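The first thing Odair Caldeira gave me when I arrived at Larolau was a sheet of paper, laminated and a bit dog-eared, with the house rules for teaching robots to do chores. There were 60 of them once, he told me, and people quite sensibly ignored the lot. Now there are six, and he will happily talk you through every one, with coffee, until well past four in the afternoon.

Most of what a household robot learns here starts with a person doing the job by hand, wearing or holding the same sort of gripper the machine will use later. So the rules are mainly for people. Keep both grippers in view. Start each task from a fresh arrangement of the table. If you fumble, carry on and leave the fumble in (this one caused a proper row in August, and Rogério Lins, who looks after the recordings at Drotau, still grumbles about it over lunch).

Rogério's worry is consistency. He had 767 recordings come back from Vasconcelos with the marker blocks fitted two different ways, and sorting them out was, he says, like matching socks in the dark. 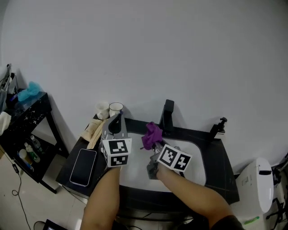 The rule I found myself thinking about on the train home was the fourth, on markers, which says the printed patterns must stay clean, flat and facing where a camera can find them. It sounds fussy until you try lifting a crumpled purple cloth with one hand while the other hovers beside it, and realise how easily a wrist turns. Each gripper carries its own white block, carrying more than one pattern, so a bit of tilting is allowed for. Odair would like the wording softened all the same, to "where comfortable", and Brenumeck, who are drafting a shared version for several workshops, have asked for his comments by the end of the month.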